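1/ Short thread on the bag-packing runs from August. Two arms, one soft navy bag, a few food items. The method is a per-arm policy with a shared "hold" signal - one arm keeps the fabric steady, the other moves objects.

2/ We logged 267 episodes. Matvii Mykhailiuk wrote the labeling pass, Palesa Moodley ran the baselines. Code name is Pindier, mostly to keep the folders apart from Dinamus.

3/ Left gripper on the upper part of the bag, right gripper on the cucumber:
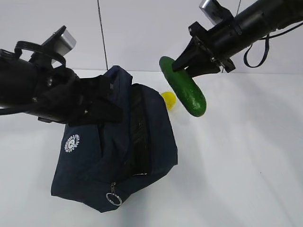 Why not train one policy for both arms?
We tried. With joint control the holding arm drifted whenever the other arm sped up, and the bag mouth closed. Splitting the policies removed most of that.

4/ The hold signal is one scalar per arm, sent at 30 Hz. Dropping it to 7 Hz cost us nearly half the successful grasps on the long items. Round items barely changed.

5/ Rigid containers are a separate problem. Lid edges give the wrist a narrow approach angle, and anything lying behind the box is hard to localize. Nneka Nwachukwu is rerunning that subset with a second view.

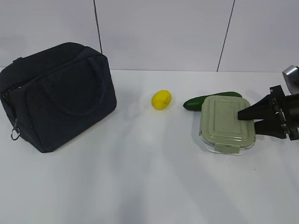
*Right gripper at the green-lidded container, cucumber mostly hidden behind it.*

6/ Open issue: zippers. Fabric state near the zipper track is still labeled by hand. Murakami split goes up once version 2 of the labels is checked.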